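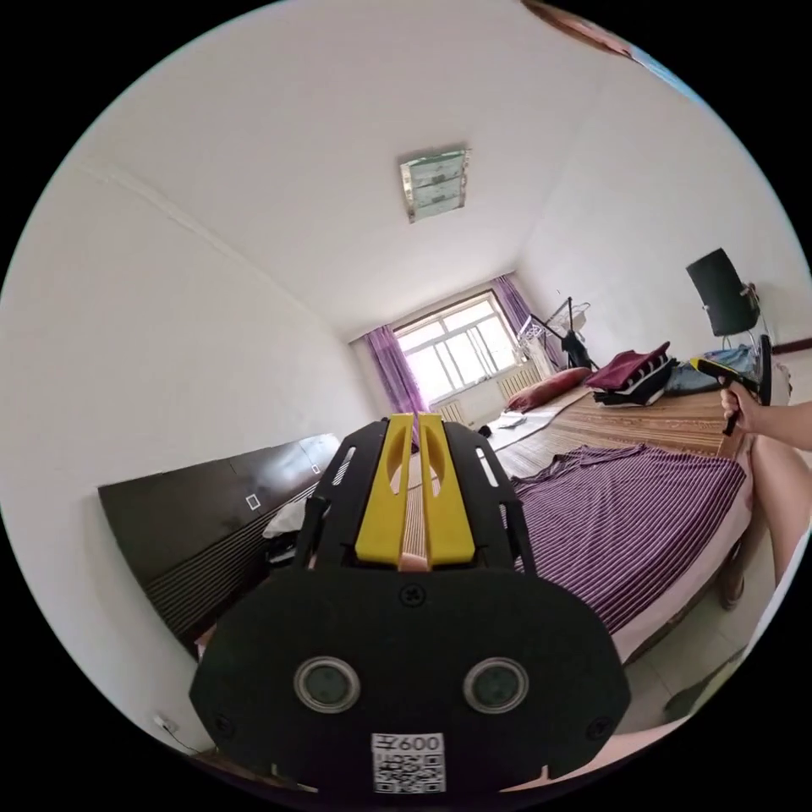 My bedroom in the afternoon: bamboo mat on the bed, purple striped sheet, drying rack over by the window

Bamboo mat and a sheet on the same bed, how do you keep it all in place?
Posted by nerkmont_nights

Hi everyone! I've slept on a bamboo mat every summer since we moved to Nerkmont and I love it, but I've never worked out what to do about the sheet. I like to have one at the foot for the early morning, when it cools off, and by the time I get up it has slid halfway over the side (and taken the mat with it). On top of that, my bed is where all the laundry ends up. I fold it there, I sort it there, and then at bedtime I'm moving piles around in the dark. Do you tuck the mat in somehow? And is it bad for the slats to have clothes sitting on them all day? I'd hate to ruin it.
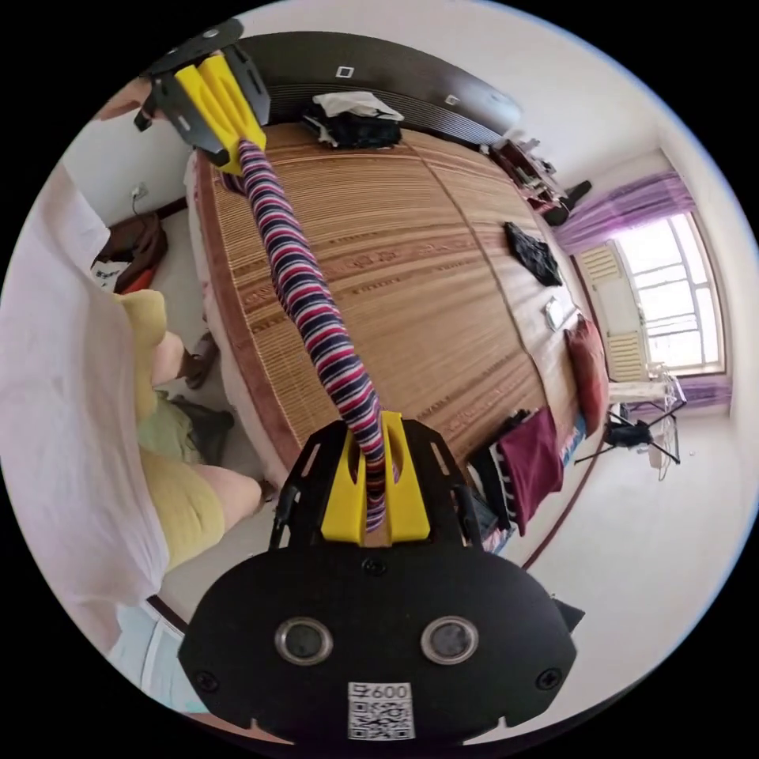 Laundry on the mat, with the striped knit and the folded pile up by the headboard

Aarne Partanen
Oh, I know this bed well, mine looks the same every laundry day! Please don't tuck the mat. Mine was a Tsoukalas, and I bent the edge under the mattress one summer and cracked a whole row of slats, which I was sorry about for months. What I do now is lay a thin cotton blanket underneath, pulled tight, and the mat grips that much better than it grips a smooth sheet. For the top sheet, tuck only the foot end under the mattress and leave the sides alone. Clothes won't hurt the slats as long as they're properly dry. Damp ones will, so leave those on the rack until evening, even if you're itching to get them folded. I wipe the mat with a wrung-out cloth every 2 weeks and let it air by the window before I put anything back on it.

amport_jo
get a basket. fold on the bed, basket on the floor, done

sendach77
Seconding the blanket underneath. I tried those rubbery rug grippers first and they left marks on my mattress cover, so skip those. My mat still creeps toward the wall a little but I just tug it back when I make the bed.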